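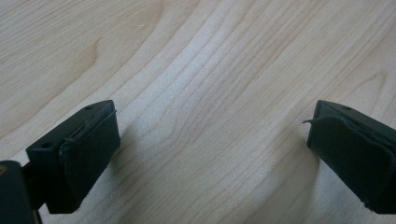 4. Oiling the top

I do mine in July with the windows wide open, but any dry day's fine.

1. Sand along the grain with 200 grit, then wipe off every bit of dust.
2. Pour a little Wudemwood oil on a cotton rag and rub it in thinly (thinner than you think!).
3. Wait 2 hours, then buff.
4. Do a second coat the same way.

Note: I leave it overnight before putting mugs down.

Caution: oily rags can catch fire by themselves. Lay them flat outside to dry, and please don't bin them scrunched up.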